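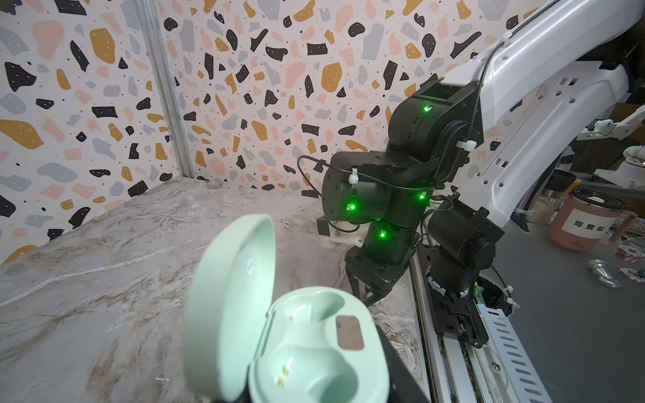 第3章　充電ケースの構造と接点

編集部　4月改訂

3.1　本章の範囲

完全ワイヤレス型イヤホンは、左右の本体と充電ケースとで一組の製品をなす。前章では本体側の音響部と電池を扱った。本章では充電ケースを対象とし、蓋、収納凹部、接点の順に構造を述べたのち、接触不良の成り立ちと点検の方法を扱う。無線通信によるペアリングの手順は第5章に譲る。

充電ケースは、単なる入れ物として説明されることが多い。しかし修理受付の記録を見ると、「片側だけ充電されない」「ケースから出しても接続されない」といった申告のうち、本体の故障ではなくケース側の状態に由来するものが少なくない。実習協力先であるRistero修理受付所の集計では、一年度に受け付けた1312件のイヤホン関連の申告について、最初に点検すべき箇所はケースの接点であると結論している。接点の清掃だけで症状が消えた場合でも、再発の有無を確かめるまでは原因を確定できない。この点は3.6節で改めて述べる。

本章で用いる語を以下のように定める。

充電ケース：イヤホン本体を収納し、内蔵電池から本体へ給電する容器。以下、単にケースという。
基部：ケースのうち、収納凹部、電池、基板を含む側。
蓋：ヒンジによって基部に連結され、収納凹部を覆う側。
収納凹部：本体を受けるくぼみ。左右一対で設けるのが通例である。
給電ピン：基部側に設けられ、本体側の受け電極と接触する金属端子。
受け電極：本体側の金属面。給電ピンと対になる。

製造者によって呼称は異なる。Plirelの整備資料では収納凹部を「クレードル」、給電ピンを「端子」と記している。資料を読む際には、どちらの側の部品を指しているかを図で確認すること。

3.2　蓋とヒンジ

3.2.1　蓋の役割

蓋には機械的な役割と電気的な役割がある。機械的な役割は、本体の脱落を防ぎ、収納凹部への異物の侵入を抑えることである。電気的な役割は、開閉の状態を基板に伝えることである。多くの製品では、蓋の側に小さな磁石を、基部の側に磁気センサを置く。蓋が開くと磁界が弱まり、センサの出力が反転する。基板はこの信号を受けて本体を起動し、あるいは表示灯を点灯させる。

したがって、蓋が完全に閉じていない場合には、外観上は収納されているように見えても、本体が待機状態に入らないことがある。待機状態に入らない本体は通信を続け、ケースの電池を消費する。「使っていないのに減る」という申告を受けたときは、電池の劣化を疑う前に、蓋の閉まり具合を確認する。

3.2.2　ヒンジの形式

ヒンジは、金属軸を通すものと、樹脂の突起を穴にはめるものに大別される。金属軸のものは摩耗に強いが、軸の抜けが起こると蓋が傾く。樹脂突起のものは部品点数が少なく、軽量にできる。その反面、開いた蓋に横方向の力が加わると突起の根元に亀裂が入りやすい。

蓋を開いた位置で保持する方式にも違いがある。磁石の吸引による方式では、開き角が一定の値を超えたところで蓋が自ら開き切る。ばねによる方式では、開き始めに抵抗があり、途中から動きが軽くなる。どちらの方式でも、開き切った位置を越えてさらに押し広げてはならない。点検中に蓋を指掛けとして使うことも避ける。

耐久性の試験では、開閉を繰り返し、一定回数ごとに保持力とがたつきを記録する。Savchuk試験室の実習用手順では、開閉1000回を一区切りとし、その前後で蓋の先端の横方向の動きを比較する。回数そのものに合否の意味はない。測定条件をそろえ、変化の傾向を読むための区切りである。

3.2.3　蓋の内面

蓋の内面は、本体を上から軽く押さえる形に成形されている。押さえが不足すると、携帯中の振動によって本体がわずかに浮き、給電が断続する。押さえが強すぎると、蓋が閉まり切らない。純正以外のイヤーピースに交換した場合にこの問題が生じやすい。イヤーピースの外径や長さが変わると、凹部に沈む深さが変わるためである。

蓋の内面には、型式や認証の表示を貼付または印刷する場合がある。清掃時に有機溶剤を用いると、印刷が薄れ、後の型式確認ができなくなる。表示のある面は乾いた布で拭くにとどめ、拭く前に記載事項を記録票に写しておく。表示の位置は製品ごとに異なり、ケースの底面や凹部の奥に置かれる例もある。

3.3　収納凹部

3.3.1　形状と位置決め

収納凹部の曲面は、本体の外形に沿って設計される。曲面の目的は、本体を一つの姿勢に落ち着かせることにある。本体が回転したり傾いたりすると、受け電極の位置がずれ、給電ピンとの接触面積が減る。左右の本体が鏡像の関係にある製品では、凹部も同様に作られる。左右を入れ替えて置いたときに収まらないよう、意図して非対称にしたものもある。

位置決めは曲面だけで行われるわけではない。凹部の裏側、すなわち基部の内部に磁石を置き、本体側の磁石または磁性体を引き寄せる構造が広く用いられる。収納の最後に本体が吸い込まれるように動くのは、この磁力による。磁力が働いていることは、手に伝わる感触で判断できる。ただし、引き寄せられたことと、電気的に接触したこととは別の事柄である。異物を挟んだままでも磁力は働く。

3.3.2　凹部の材料と表面

凹部には樹脂の成形面をそのまま用いるものと、塗装を施すものがある。光沢のある面では細かなすり傷が目立ち、つや消しの面では皮脂の付着が見えにくい。いずれも性能に直接の影響は小さいが、点検者が汚れを見落とす原因になる。つや消しの面を点検するときは、照明を斜めから当て、見る角度を変えながら確認する。

樹脂の表面に付いた粉状の汚れは、静電気によって保持されている場合がある。強くこすると帯電が進み、かえって周囲のほこりを集める。まず凹部を下に向けて軽く振り、落ちるものを落としてから、柔らかいはけを使う。

3.3.3　イヤーピースの逃げ

カナル型の本体では、イヤーピースの収まる空間が必要になる。この空間は凹部の一部を深くして確保する。深い部分は目が届きにくく、耳垢や繊維くずが集まりやすい。ここに堆積したくずが本体を押し上げると、給電ピンの側が清浄であっても接触が得られない。清掃は給電ピンの周辺だけで終えず、逃げの底まで行う。

イヤーピースを持たない開放型の本体では、この空間を省くことができる。その場合は凹部が浅くなり、曲面全体で本体を支える。浅い凹部は清掃しやすいが、蓋の押さえに頼る割合が高い。

3.4　給電ピンと受け電極

3.4.1　対をなす理由

直流で給電するためには、少なくとも正極と負極の二つの接点を要する。このため給電ピンは、片側の本体につき二本を一組として配置するのが基本である。通信用の接点を加えて3本とする設計もあるが、二本の電力線に信号を重ねる方法をとれば、接点を増やさずに電池残量などの情報をやり取りできる。

接点の数が少ないほど、汚れによる故障の機会は減る。一方で、電力線に信号を重ねる方式では、接触抵抗の増加が通信の誤りとして現れることがある。表示される残量が不自然に変動するときは、電池だけでなく接点も点検対象に含める。

3.4.2　ばねの働き

給電ピンの多くは、筒の中に小さなコイルばねを収めた可動ピンである。本体を置くとピンがわずかに沈み、ばねの反力によって接触圧が生じる。接触圧は、表面の薄い皮膜を破り、安定した導通を得るために必要である。板ばねを用いる構造では、金属片の弾性が同じ働きをする。

可動ピンの不良には、沈んだまま戻らないもの、傾いて動きが渋いもの、先端が摩耗したものがある。沈んだまま戻らないピンは、隣のピンと高さを比べることで見つけやすい。先端を押して動きを確かめる場合は、木製または樹脂製の細い棒を用い、軸方向にだけ力を加える。金属製のピンセットは、隣り合うピンを短絡させるおそれがあるので使用しない。

固定式の電極をケースの側に置き、可動部を本体の側に設けた製品もある。ばねの有無を確かめずに押してはならない。

3.4.3　めっき

接点の表面には金めっきを施すことが多い。金は酸化しにくく、低い電圧でも安定した接触が得られる。ただし、めっき層は薄い。研磨剤や紙やすりで磨くと下地が露出し、そこから腐食が始まる。一時的に導通が戻っても、結果として寿命を縮める処置である。

めっきが損なわれたかどうかは、色の違いで推定する。斑点状の変色が残り、乾いた綿棒で拭いても変わらない場合は、下地の露出または腐食の可能性がある。照明の色によって見え方が変わるため、同じ照明の下で左右の接点を比べるとよい。色だけで金めっきと断定することはできない。外観の記録では「金色」と書き、材質の欄は資料で確認できるまで空けておく。

3.4.4　汗と電食

湿った状態で給電を続けると、正極側の接点から金属が溶け出し、腐食が速く進む。これを電食という。汗は塩分を含むため、純水より電流を通しやすい。運動後の本体をそのまま収納する使い方は、この条件にあてはまる。左右の一方だけに腐食が偏る例や、一組のうち一本だけが変色する例では、電食を疑う。

予防の要点は、収納前に本体の受け電極を乾いた布で拭くことである。水洗いのできる本体であっても、ケースが同じ防水性能を持つとは限らない。Plirelの取扱資料では、本体とケースの防水性能を別の欄に記載している。両者を混同した説明は、受付の場面でよく見られる誤りである。

3.5　基部の内部

基部には電池、充電制御回路、昇圧回路、磁気センサが収まる。外部から入力された電力は、まず充電制御回路を通ってケースの電池に蓄えられる。本体への給電時には、電池の電圧を昇圧回路で引き上げ、給電ピンに出力する。本体の側では、受け取った電力を用いて、さらに小さな電池を充電する。

この経路では二度の変換が行われ、その都度損失が生じる。ケースの電池容量を本体の電池容量で割っても、実際に充電できる回数とは一致しない。たとえば、ある変換段の効率を94パーセントと仮定しても、残りは熱となる。ケースに触れて温かいと感じることは、ただちに異常を意味しない。膨らみ、異臭、変形を伴う場合は充電を中止し、金属製でない台に移さず、その場で周囲の可燃物を遠ざけたうえで担当者に報告する。

給電ピンには、常に電圧が出ているとは限らない。多くの製品では、本体の収納を検出したときにだけ出力を有効にする。空の凹部にテスターを当てて電圧が読めなくても、故障と判定してはならない。検出のための微弱な電圧だけが周期的に現れる設計もあり、テスターの表示が揺れることがある。判定には、当該型式の整備資料に示された負荷条件を用いる。

ケースは接着または嵌合で閉じられ、分解を前提としないものが多い。内部の電池は薄い外装で覆われているため、こじ開ける工具が触れると内部短絡に至るおそれがある。本書の実習では基部を開かない。

3.6　点検の進め方

3.6.1　準備

作業台は、傷のつきにくい敷物で覆い、明るさを確保する。小さな本体は転がりやすいので、縁のある皿を用意し、左右を分けて置く。用具は、乾いた綿棒、柔らかいはけ、繊維の出にくい布、拡大鏡、樹脂製の棒、記録票とする。圧縮空気の缶は、逆さにすると液化した噴射剤が出て樹脂を傷めることがあるため、使用する場合は担当者の指示を受ける。

清掃を始める前に、受け入れたままの状態を記録する。先に清掃すると、汚れの位置という情報が失われる。接点の上に異物があったのか、その脇にあったのかは、原因を推定するうえで重要である。

3.6.2　手順

手順1　外部電源を外す。蓋を閉じ、浮きや左右の段差がないかを見る。
手順2　蓋を開き、途中で引っかかりがないかを確かめる。表示灯の有無と色を記録する。
手順3　本体を取り出し、左右を区別して皿に置く。
手順4　収納凹部を拡大鏡で見る。逃げの底、給電ピンの根元、凹部の縁の順に見る。
手順5　給電ピンの高さを組ごとに比べる。
手順6　乾いた綿棒で給電ピンを軽く拭く。綿の繊維が根元に残った場合は、はけで取り除く。
手順7　本体の受け電極を布で拭く。
手順8　本体を左右それぞれの凹部に戻し、本体が落ち着く位置を見る。
手順9　蓋を閉じ、整備資料に定める時間をおいてから充電状態を確認する。

手順6で汚れが落ちない場合の処置は、資料に溶剤の指定があるかどうかで分かれる。指定がなければ溶剤は用いない。Cliltcombe実習室の手順書では、溶剤を用いた清掃を独立した作業票に分け、使用量と乾燥の時刻を記入させている。

3.6.3　切り分け

片側だけが充電されない場合、清掃後も症状が残るならば、故障は本体、給電ピン、基板のいずれかにある。同型の正常なケースがあれば、不良を示す側の本体をそちらに収納する。充電が始まれば、もとのケースを疑う根拠になる。始まらなければ、本体の側を調べる。左右の凹部の形が異なる製品で、本体を反対側に押し込んで試すことはしない。

清掃によって症状が消えた場合は、収納と取り出しを3回繰り返し、毎回同じ結果になるかを見る。一度の成功だけでは、置き方の偶然と区別できない。繰り返しのうち一度でも充電が始まらなければ、記録票には「断続」と書き、「正常」とは書かない。

3.6.4　記録

記録は、観察と推定を別の欄に書く。「ピン先端に黒い付着物」は観察であり、「皮脂による接触不良」は推定である。色は簡潔な語で記し、製品の正式な色名がわかるときは別に添える。同じ色の樹脂でも、外面と蓋の内面では、光沢や影の影響で濃さが違って見える。色違いの部品に交換されたと早合点しないこと。

左右の表記は、ケースを正面から見たときの向きか、装着者から見た向きかで逆になる。本書では、本体に刻印されたLおよびRを基準とする。刻印が読めない場合は、蓋のヒンジを奥に置いた姿勢を基準とし、その旨を記録票に書き添える。

3.7　保管

点検を終えたケースは、本体を収納し、蓋を閉じて保管する。本体を別に保管する必要があるときも、蓋は閉じておく。開いたまま置くと凹部にほこりが入り、ヒンジにも不要な力がかかる。硬く滑りやすい天板の上では、ケースの丸い底が動きやすい。受け皿か敷物の上に置く。

長期の保管では、満充電と完全放電のどちらも避ける。待機中も磁気センサと制御回路がわずかに電力を消費するため、定期に残量を確認する。磁石を内蔵する部品であるから、磁気カードや機械式時計の近くには置かない。鉄粉の出る作業台の近くも不適である。凹部の磁石が鉄粉を引き寄せ、給電ピンの周囲に堆積させる。

次節からは、型式の異なるケースを用いて接触抵抗の測定を行う。測定に先立ち、3.4.2項の注意を再度読み、用具に金属製の棒が混じっていないことを確認しておくこと。

関連項目
・第2章　小型リチウムイオン電池の取扱い
・第4章　接触抵抗の測定と記録
・第5章　ペアリングと初期化の手順
・付録　点検記録票の記入要領
・付録　Plirel整備資料との用語対照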